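# Chapter 7: Fruit on the Table

Before we speak about storing fruit, we should look at how it arrives in a home. It comes in a bag from the shop, it is put on the kitchen table, and then somebody must decide what goes into the bowl and what goes to a cooler place. In this chapter we study that small decision, which many families make without thinking.

Sorting is easier when the fruits lie apart from each other. In a full bowl the lower ones are hidden, and a soft spot can stay unnoticed for days. Spread on a tablecloth – oranges, kiwis, small tomatoes – each one can be turned and pressed gently with the thumb. 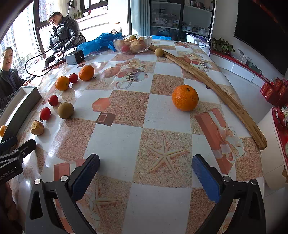
The tomato is a fruit for the botanist and a vegetable for the cook. We keep it in this chapter, as it often shares the table with the others. Apples need more attention. A ripe apple gives off a gas called ethylene, and a kiwi placed in the same bowl will soften sooner. This is useful if your kiwis are hard, and a pity if they are already ready to eat.

Wrinkled skin tells us that a fruit has lost water. It does not always mean that the fruit is bad. Ignacio Marín, who kept a greengrocer's shop in Rivstead for almost 30 years, put such fruit aside for compote and sold it at a lower price.

In section 2 you will learn to judge ripeness by smell, weight and touch. Please have one orange and one kiwi near you when you read it.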